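Second Looks: The Salt Ledger at the Marulanda

The Marulanda is bringing back The Salt Ledger for another six weeks, and the press release calls it "a play that puts the audience on trial." I saw it in February, when it first ran, and I went again last week to find out if I had been unfair. I don't think I had.

For anyone who missed it, Elvira Henao plays the bookkeeper of a salt works on the made-up island of Bomirora, a place where the owners have been cheating the workers for three generations. She carries the account book. We get slips of paper at the door, each with a name and a debt on it, and during the second half she calls some of us up to say whether our debt should be paid or wiped out. Then there is a vote.

The trouble is the vote. I sat through it twice, with two very different crowds, and both times the debts were wiped out by a mile. Of course they were. Who buys a ticket to a play about cheated workers and then raises a hand for the owners? Director Panagiotis Economou says in the program that a second ending exists and has been rehearsed. Maybe so. I have yet to meet a person who has seen it.
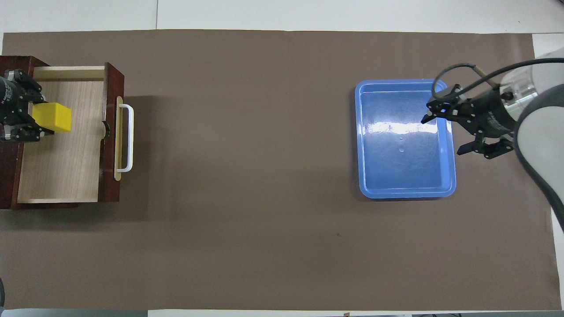
Henao is very good, and I want to be clear about that. She has a dry, tired way of reading out sums that made me lean in, and the ten minutes when she plays both the old owner and his daughter at dinner are the best thing on any stage in town. No slips, no hands in the air, just one actor turning her head. Yaneth Castaño's script is at its sharpest there too. Then the house lights come up, a man in row C is asked how he feels about interest, and all the air goes out of the room.

I asked Castaño after the show what the audience's part adds. She told me it makes people "responsible for the ending." I'd like to believe that. But being asked an easy question in public is a long way from being responsible for something, and the play is smarter than its own gimmick. The daughter never gets a vote, and her silence bothered me more than anything I was invited to say.

There is also the matter of the room. In February the show played the upstairs studio, which seats 200. It now moves to the main house, which seats nearly 700, and I can't see how Henao will hold a conversation with the back of the balcony. The theater says there will be microphones in the aisles. Anyone who has been to a school board meeting knows what happens next.
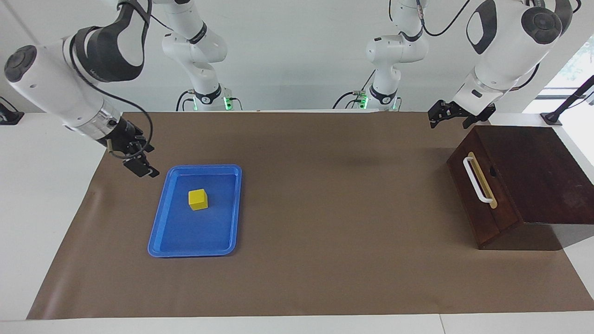 A tabletop covered in brown paper, with two white robot arms over it.

Lighting designer Thierry Carré has reworked the whole plot for the bigger stage, and that could help. His first version kept Henao in a tight pool of yellow and left the rest of us in the dark, where I was happy.

Go for the dinner. Sit well away from the aisle.

The Salt Ledger reopens September 27, 2026, in the main house. Running time is two hours with one intermission.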